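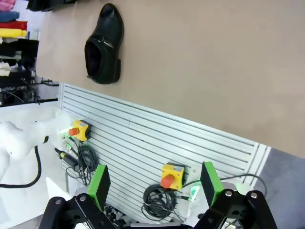
# Bronisier Cell: Setup and Maintenance Notes

Maintained by the Jodemov cell operations group, Clukville site. Last revised Friday, May 8, 2026.

## Scope

This file covers the wrist-camera cell used for shoe and garment handling. It applies to the arm, the parallel gripper, the table and the safety circuit. Data formats are documented in `FORMAT.md`.

## Emergency stops

- The cell has two emergency stop buttons, red on yellow housings, mounted on the slatted panel at the side of the table.
- Test both at the start of each shift. Release one before testing the other.
- Spare cable is kept coiled beside the buttons. Coils must not cover a red cap or its label.

## Gripper

- Inspect the green finger pads daily for cuts and lifting edges. Replace them as a pair.
- Check the linkage pivot bolts every 200 operating hours.
- After pad replacement, run `home_gripper` and then `check_width`.
- Patent and other glossy leather requires the `low_force` profile.

## Arm cable

The external cable must keep a free loop at every joint position. Full replacement is scheduled at roughly 700 hours.

## Camera

Clean the lens with a dry cloth only. Recalibrate after any contact with the table or shelf.

## Known issues

- Exposure runs high on the white arm housing and pale floor. A fixed setting is under review.
- `check_width` may time out on first start. Run it again before opening a ticket.

## Service

Faults in the safety circuit are referred to Mofokeng. Site staff may not open the button housings.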